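Workshop Tips for Writers: Setting Up a Desk You'll Put Up With

Most advice about finishing a novel concerns the novel. Mine concerns the furniture. I have written 27 chapters at a desk that started life as a kitchen table, and I've reached some firm opinions on lamps, drawers and where to keep the stapler.

Before you buy anything, go for a walk. You'll spend less when you get home.
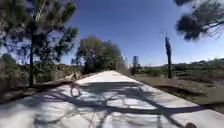
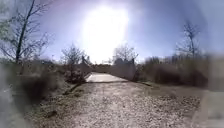
Fix the wobble first

A folded beer mat is a fine repair for one evening. After that it slides out, usually during dialogue. Turn the table over and tighten every bolt, then stand it back up and check it again with your elbows on it. If it still rocks, glue a felt pad under the short leg. Let the glue dry overnight, however inspired you feel.

Put the lamp on the wrong side

Wrong for everybody else, I mean. If you write with your right hand, the lamp goes on the left, and the other way around for lefties. My friend Luana Barbosa edited a whole manuscript in the shadow of her own fist and blamed her eyes — she'd already booked the appointment.

Store drafts flat

A printed draft stood on end will slump like a teenager. Lay it in a shallow box with the title page up and the draft number on the short side in thick marker. Don't write FINAL on the box. I own four boxes marked FINAL, and the one I need is marked OLD.

Paper clips leave rust marks on anything kept through a damp August. Use a wide rubber band, and swap it when it gets sticky. For anything over 200 pages, use two bands, crossed.

Pin the index cards lower

Scene cards belong at eye level when you're sitting down. Mine used to hang at standing height, so I admired them daily and never moved one. Cork tiles hold better than foam board. Removable putty works on painted walls until you try to remove it.

Get coffee off a manuscript

Blot, don't rub. Slide a paper towel under the page and press another on top, then change both until they come up clean. Dry the page under a heavy book with fresh towels on either side. Iason Zervas, from my Thursday group, recommends a hair dryer, and his second act now has the texture of a poppadom.

Clear the desk when you stop

Leave out one pencil and the page you're working on. Mugs go to the kitchen. Set a timer for 20 minutes if you must, but drawers don't count as clearing, and neither does the floor.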